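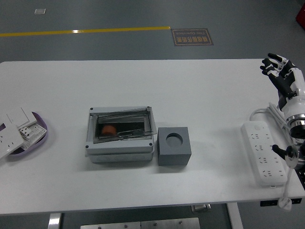

4. Reading a sign from the wrong side

4.1 Why I got interested in floors

Most of the writing on signs assumes a wall. You walk up, you face the thing, you read it, and the only questions left are how big the letters should be and how much light there is. I taught that version for years and never thought to complain about it. Then I spent a winter doing observations at the Amaral library in Jasdale, which had just moved nearly all its directions down onto the carpet (a budget decision, I was told, and the walls were full of art anyway), and I kept watching people do a funny little shuffle. They'd come in from the parking lot side, look down, tilt their heads, and walk in a half circle around the words until the words were the right way up. Some of them ended up pointing back toward the door they'd just come through!

I started calling this the turn, and the name stuck in our notes. For this section, a turn is any change in where the feet are facing that starts while a person is looking at the sign and ends with the text closer to upright. Head tilts by themselves don't count. I wanted them to count, but Rhonda Kowalchuk, who coded half of the sessions, talked me out of it after we compared our sheets and found that we agreed on feet nearly every time and on heads almost never.

4.2 What we did

We logged 468 approaches at two sites, the library and the ticket hall of the Ukine ferry terminal. An approach begins when somebody's path crosses a strip of tape we laid ahead of the sign and ends when they've moved on past it. We dropped people in groups from the main count. Groups are great fun to watch, but one person reads and the others follow, and I couldn't come up with a fair way to say who had read what.

At the terminal we also stopped people once they were through the hall and asked if they'd answer a few questions. We kept going until we had 200 completed interviews. Benjamín Palma ran these in Spanish and English and typed the answers straight into Vudumeo, the survey tool our department uses, so the wording in the tables is as close as we could get to what people said. 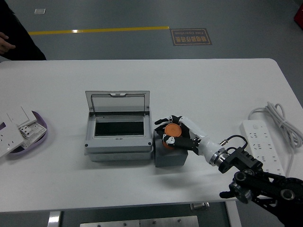 The interview itself was short. We asked what the sign had told them, where they thought it was, and which way they'd been walking when they saw it. We didn't ask whether they'd noticed it. An earlier draft did, and in the pilot everybody said yes, including a man who then described a poster from the other end of the building.

4.3 Upright for whom?

Every floor sign has a side it's meant to be read from, and whoever lays it down has to pick that side. At the library the installer picked the front desk, so the words are the right way up for the staff and upside down for anyone coming in. When I asked the installer about it, she said she'd been standing by the desk when she unrolled them. I love this answer and I've quoted it in every talk I've given since.

You find the same thing well away from public buildings. In Figure 1, the floor sign beyond the white table is upside down from the near side, both the Chinese characters and the small English words "Fine Operation." Somebody standing on the far side and facing the table would have it the right way up. I find the English readable even inverted, but I'm a practiced reader of English, and I can't say the same for myself with the Chinese. That gap between scripts is something our two sites couldn't test at all, as every sign we studied was in English with a Spanish line beneath it.

Color and shape seem to survive the flip much better than words do. A line on the floor looks like a line from anywhere. In the interviews, people who couldn't give us a single word off the terminal sign could still tell us it was the blue one, or the one with the arrow, and several walked their fingers along the tabletop to show us where it was. So I've started to think of the border and background of a floor sign as doing one job (something's here, watch out for it) and the lettering as doing a second job that only works from one direction.

4.4 Slow walkers, fast walkers

I'd expected slow walkers to turn more often. They have the time, after all. At the library that held up fine, and you could nearly predict a turn from the pace at the tape. At the terminal it fell apart. People dragging luggage hardly ever turned, however slowly they were going, and I should have seen that coming, having dragged a suitcase through that same hall many times myself. Turning with a bag behind you is a nuisance. You'd sooner guess.

Rhonda reads this differently. She thinks the luggage people were mostly regulars who knew the hall and had no need of the sign. We went around on this for most of March, and the interview answers don't settle it, because we didn't ask how often anyone took the ferry. We've added that question for the next round.

4.5 A note on the missing sessions

We lost 50 approaches at the library to a cleaning crew who quite reasonably peeled up our tape. I've left these out of every table, including the ones where we could see the feet perfectly well, as we had no agreed starting point for them. Benjamín's field notes for that morning are in the appendix, and Section 5 takes up the sign designs we tried afterward.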